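Speaker notes: placement rules for shared cells
Tuva Hellström, Holtance
September 15, 2021

Slide 1. Introduce myself. Mention that Ingegerd Solberg wrote the first draft of the Jarnura work instruction. Questions at the end.

Slide 2. Scope. Pick and place of flat parts, 2 arms over one table. Hand guiding is left out. Guarding is in the Lindholm talk.

Slide 3. Terms. "Zone" means the marked area. "Target" means the pose in the program. Jorneck used both words for the same thing and 18 of their 71 deviation reports came down to that. Pause for the table.

Slide 4. Rules for zones.
Mark the full outline. Corner ticks are not accepted.
One part per zone.
Check that the zone is clear before the arm leaves the pick position.
No release until the whole part is inside the outline.
Log the first 100 placements after any program change.

Slide 5. Simulation before hardware.
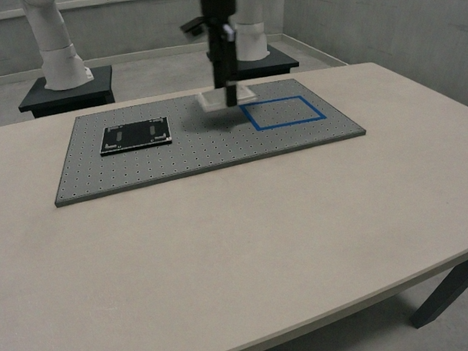 Rule 4 is checked in simulation first, with the same tolerances as the cell. Read the rule aloud, then point to the plate in the gripper. It is over the breadboard but to the left of the blue outline, so a release at this pose is a fail. The outline itself is clear, so rule 3 passes. Ask the room how they would log it.

Slide 6. Revision due in October. Comments go to Ingegerd.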